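Lurkness laundry cell: setup and upkeep notes

README, last revised Tuesday, June 8, 2021

Welcome, and thank you for reading this before switching anything on. These notes cover the laundry cell at Lurkness, the one with the two-armed robot we call Sepp and the front-loading washing machine. They go with the Nindinance recordings, and they are meant for whoever is looking after the cell this week, as well as for people further off who have downloaded the data and would like to know how the thing was put together. I have tried to write down all the small matters that usually get passed on over a cup of tea, so please forgive the length.

What is in the folder

The current release holds 2,991 recordings of loading and unloading. Of these, 312 are marked "repeat", meaning the operator stopped and started the same load again, and 438 were made with the older finger pads (see Fingers, further down). Each recording has its own short text note. Please read the note if a run looks odd to you, as it very often has the answer in it already.

Before a session

Start with the washing machine. Open the door as far as it will go and let it rest there. We do this by hand, and door opening is not part of this release, so if you find yourself wanting it you will have to wait for September, when we hope to have a first batch ready. Have a good look inside the drum and turn it slowly with your palm. Socks love to hide behind the paddles, and a forgotten sock will spoil the count for the whole session. Run a finger round the fold of the rubber gasket too, and wipe out any fluff or grit.

Next, the basket. It goes on the floor directly in front of the machine, with the clothes heaped in it just as they fall. Please don't fold anything or lay it out neatly, however tempting that is! We want the pile to look the way a pile looks at home.

Then bring Sepp up to the basket and raise both arms until the black fingertips show at the bottom of the head camera's view, one to the left and one to the right, pointing upwards. The drum opening, the open door and the basket should all be in view together. If you have to choose, favour the opening. With everything in its place, the start of a run looks like this.
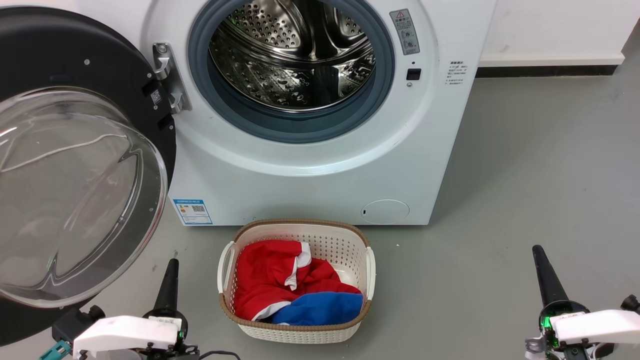

The small QR label on the door

There is a little black-and-white QR label on the inner rim of the door. Leave it where it is, and go gently round it when you clean. If it starts to lift, press it down with a dry cloth. If it comes off altogether, put the new one in the same spot and make a line in the Darel logbook, so that the recordings on either side of the change can be told apart.

Fingers

The tapered fingers take most of the wear, and they are also the easiest thing to put right. Wipe them with a barely damp cloth at the end of each day. Every 9 sessions, power the arms down, take the fingers off, and check the tips for nicks that might snag on knitwear. I do both sides together even when only one seems tired, and I would ask you to do the same, as mismatched fingers pull a garment sideways in a way that is maddening to track down later.

Cables

With the power off, follow each cable along its arm and make sure it has enough slack for the arm's full reach. Push the connectors home with your thumb. A loose one tends to show itself as a grip that goes soft halfway through a run, and more than one afternoon has been lost to blaming the software for it.

If a garment gets caught

Press stop first, and wait until both arms are still. Free the cloth by hand, working from the finger outwards, and never pull against a closed grip. Have a look at the gasket afterwards in case it has been tugged out of its seat. Save the recording anyway and mark it "repeat".

Still to do

The finger drawings need redrawing at the proper scale. The notes for the earliest runs are rather thin, and I am filling them in as I go through. Corrections are very welcome and can be left in the Darel logbook, on the page headed Sepp.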